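The **roll-up chessboard** is a flexible playing surface for chess, made so that it can be rolled or folded when not in use. It is found in schools, clubs, homes and tournament halls, and in many countries it is the surface on which most organised amateur chess is played. It differs from the rigid wooden board mainly in weight, price and storage. The game played on it is the same.

## Terms

The names *roll-up board*, *chess mat* and *flexible board* are used loosely. Some sellers keep "mat" for boards with a rubber backing and "roll-up" for plain vinyl. Players often say "vinyl board" for all of them, including those made of cloth or silicone. A "flat-fold" board is printed on a similar sheet but has creases along set lines and goes into a box or the pocket of a bag.

## Layout

A standard chessboard has 64 squares in eight rows (ranks) and eight columns (files), alternately light and dark. The board is placed so that each player has a light square in the right-hand corner nearest to them. Seen from White's side, the bottom-left square, a1, is dark and the bottom-right, h1, is light.

The files are lettered a to h from White's left and the ranks are numbered 1 to 8 from White's side. Each square has a name made of its letter and number, and these names are used to write down moves. Most roll-up boards carry the letters and numbers in a border. Wooden boards used in older clubs often do not, and players used to printed coordinates can find them awkward when keeping score. 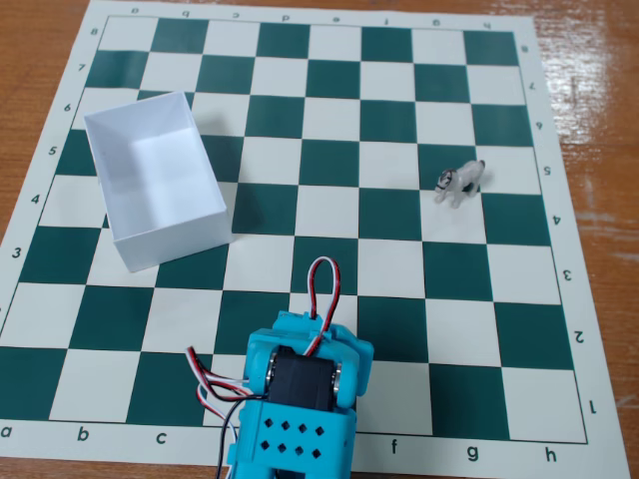

The club at Bandlow argued for years about whether beginners should be given lettered boards at all, one side holding that children who read e4 off the border never learn where e4 is, and the other that they learn it sooner for having seen it printed. The second view is now the more common one among teachers, although exercises on unmarked boards are still used to practise naming squares from memory.

There is no single rule about which way round the letters on the far side should be printed. Two arrangements are found:

- **Facing out.** Each row of letters is upright for the player sitting next to it, so the far row looks upside down from the near side.
- **Facing one way.** All letters and numbers are upright from White's side. This is more common on demonstration boards and in printed diagrams.

## Size

Board size is linked to the size of the pieces. The usual guide is that the base of the king should take up about three-quarters of the width of a square. Pieces that are too large crowd each other in the centre, and pieces that are too small make the position hard to read at a glance.

For serious adult play, squares of 5 to 6 centimetres are normal. Travel sets go far below this, and some have squares barely wide enough for a fingertip. Large garden mats have squares wide enough to stand on and are usually pegged down at the corners.

The border adds to the overall width and matters more than buyers expect. A mat with a wide border may not fit a narrow school desk, and it leaves little room for a clock and score sheets. Some makers sell the same grid with a trimmed border for this reason.

## Materials

### Vinyl

Vinyl is the most common material. The pattern is printed on a thin sheet, which may have a smooth back or a woven one. It wipes clean and is cheap to replace. Its main fault is that it remembers its shape, so a board stored tightly rolled will curl at the ends when it is laid out. Thin sheets may also crack along a fold.

### Rubber-backed cloth

These boards are made like a computer mouse mat, with a printed cloth surface over a layer of foam or rubber. They lie flat almost at once and do not slide on a polished table. Pieces move quietly on them. They are heavier than vinyl, take up more room when rolled, and can be stained by drinks.

### Silicone

Silicone boards can be folded, rolled or pushed into a bag without creasing. They are more expensive and tend to pick up dust and hair, which shows clearly on the dark squares. They can be washed with soap and water.

### Cloth and leather

Plain cloth boards are older than any of the above. They were sewn from patches or printed on cotton or linen and carried by travellers. Leather boards were made in the same way and are still sold as gifts. Neither lies very flat, and both are now rare in competition.

## Colour

Green and off-white is a very common pairing, and brown with cream or buff is also popular. Blue, grey, burgundy and black are sold as well. Organisers tend to avoid strong black and white, which many players find tiring over a long game. A dull surface is preferred to a shiny one so that overhead lights do not reflect off the squares.

The colours of the board need not match those of the pieces, but there should be enough contrast for a black piece to stand out on a dark square. Very dark green can be a problem here. Under weak lighting a black bishop or pawn on such a square may be missed, especially near the edge of the board.

## Use in clubs and schools

The roll-up board suits groups that have to set up and clear away in a short time. A rigid board needs shelf space, while a dozen mats can be kept upright in a tube or a deep bin.

The Lencho schools league is typical. It owns 500 roll-up boards, bought over several seasons, and lends them to member schools in bundles. A bundle holds 11 boards, ten for play and one spare. Boards are returned in July and checked for tears and faded borders. Those that fail are cut up for teaching, and the single squares and strips of squares are used in exercises on how the rook and bishop move.

The larger open event at Pundik changed from wooden to vinyl boards when its entry passed the point at which the hall store could hold them. At its last count the store held 1,176 boards of all kinds, most of them rolled. The wooden boards were kept for the top tables, a practice followed by many events. It has more to do with custom than with play, although wooden boards have one practical use: electronic boards that record moves are often built into a rigid surface.

School sets are also used for games other than chess. Draughts can be played on the same grid, and many teachers begin with small games that use only pawns or only a few pieces. With very young children, toy figures, buttons or counters may stand in for pieces while they learn to find a square by its letter and number.
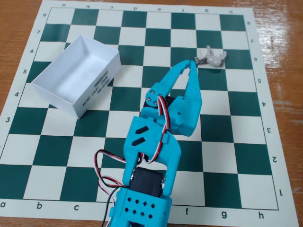
Such exercises usually start with the letter, as children tend to mix up the order of the two. A common method is to have the class run a finger up the file first and then stop at the right rank. Once this is secure, the teacher calls out squares faster, or names a square and asks for its colour without looking. Many pupils can do this for the whole board after a few weeks of short practice.

## Laying flat and care

New boards are normally sold rolled and will not lie flat straight away. The usual advice is as follows:

1. Unroll the board and roll it gently the other way, with the pattern facing outwards.
2. Leave it for a few minutes, then lay it out face up.
3. Put books or other flat weights on the corners overnight.

Some players warm the sheet with a hairdryer on a low setting. This works on vinyl but can lift the print if the air is too hot. Ironing is best avoided, even through a towel.

Boards should be rolled with the pattern facing outwards, as the ends then press down against the table when the board is next used. A loose roll is better than a tight one. Rubber bands leave marks, and a strip of cloth or a cardboard tube does the job as well.

Vinyl and silicone can be cleaned with a damp cloth and a little washing-up liquid. Strong cleaners remove the ink. Pencil marks come off with a soft rubber, but ballpoint usually does not — a known nuisance at events where players keep score by hand and rest the pen on the border.

## Manufacture

Most vinyl boards are screen-printed or digitally printed in long runs and then cut. The light squares are often simply the bare sheet, with only the dark squares and the border markings printed. This keeps the cost low, but it also means that the light squares may yellow with age while the dark ones stay the same.

The main fault in printing is poor alignment between the grid and the cut edge, which leaves one border wider than its opposite. It has no effect on play. A more serious mistake is a board printed or lettered so that a1 is a light square. The maker Brikix once withdrew a batch of 1,711 mats with this fault after shops had begun to return them. Boards of this type still turn up in second-hand sales — they can be used if turned through a quarter and the lettering ignored.

## Compared with rigid boards

Rigid boards stay flat and have a weight that many players like. They are less easily knocked out of place, and a good one may last for several generations. Against this, they are costly, can warp in damp rooms, and are awkward to carry with a set of pieces and a clock.

Folding wooden boards fall between the two. They store the pieces inside and are popular at home, but the hinge runs across the middle of the playing area and may leave a gap or a slight step between the fourth and fifth ranks.

## See also

- Algebraic notation
- Chess set
- Demonstration board
- Draughtboard
- Travel chess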